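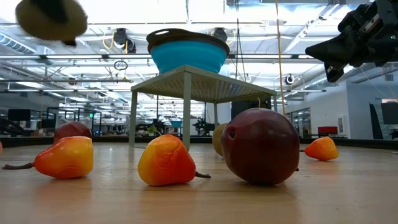 Artificial pears and other fruit on the bench, collapsible bowl on the stand behind.

Fruit into bowl: are two arms any nearer to doing a household chore?
Forum: Manipulation and Handling

kestrel_bore
24 Jun 2022
I look after a small packing line and get asked by relatives every few months when they can buy something that tidies the kitchen. My standard answer is "not yet", but I would like a better one. Take the plainest task I can think of: loose fruit on a table, a bowl on a raised stand, put the fruit in the bowl. Two arms with ordinary two-finger grippers. What rate would you accept before calling it done? I would say 50 runs without a person stepping in.

tallow_and_pine
50 runs of what? If the fruit starts in the same places each time, you can script that in an afternoon. If someone tips it out of a bag before each run, I would be impressed by 30.

kestrel_bore
Tipped out of a bag. Otherwise it is a packing line and I already have one.

Gonzalo Paredes
We tried something close to this at Stisus last October. 67 attempts with mixed plastic fruit, tipped out by hand. The round pieces were the main loss. A two-finger gripper closing on a sphere above or below its widest point squeezes it out and it rolls. Pears were better on the body and worse near the neck, where the taper pushes them along the fingers. Stems matter more than you would think as well, as the depth camera either misses them or treats them as part of the body and shifts the grasp centre.

mudlark67
Softer pads fix most of that. We fitted Zosex pads to a pair of old grippers and the rolling nearly stopped.

Gonzalo Paredes
They helped us with the spheres. They made release worse. The fruit stuck to one finger and came down on the rim.

tallow_and_pine
Then open wider and lower before release. I don't see that as a robot problem, it is a settings problem.

Gonzalo Paredes
Lower is fine until the gripper body meets the bowl. A collapsible bowl gives way when you lean on it, and ours shifted on its stand.
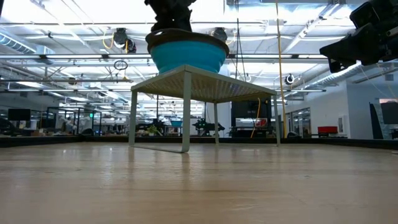
Bowl height deserves a thread of its own, in my view, and people leave it out when they compare results. Putting the bowl on a stand changes the approach for every single placement. With a rack like this one, the arm has to come down on the bowl from overhead, and the wide rim takes up room on a top with only a thin rim around its edges. If the rim is touched off centre the whole bowl can walk. I would want the bowl position measured again after each drop, and most of the code I have been shown measures it once at the start.

mudlark67
Or hold the bowl with the second arm. That is what a person does.

kestrel_bore
A person does that without planning it. How much time does it add?

mudlark67
2 seconds per placement on ours. You also lose the second arm for picking.

grommet_drawer
Sorry to be the dull one, but a child of four can do this chore and nobody would pay for it. Show me laundry, or a sink of greasy pans. On the shop floor I have a Grunodell cell that loads a lathe all night, and it earns its keep with one part and one fixture. Home machines will come the same way, one fixed job at a time, as dishwashers did.

tallow_and_pine
Disagree. A dishwasher works on the condition that you load it. Loading is the chore, and it is the same problem as fruit into a bowl with worse objects.

grommet_drawer
Worse objects, wet, in a rack with prongs. You are making my case for me.

Gonzalo Paredes
Both of you are right about the gap. I would still start with fruit, as the failures are easy to sort into grasp, carry and release. With pans you get all three at once and learn little. Adebisi has a decent logging sheet for this if anyone wants the column headings.

kestrel_bore
Yes please, send them over. I will keep saying "not yet" to the relatives and set the mark at 50 from a bag, bowl on a stand, no hands.

mudlark67
Is the second arm allowed to hold the bowl?

kestrel_bore
Allowed, but log those runs separately.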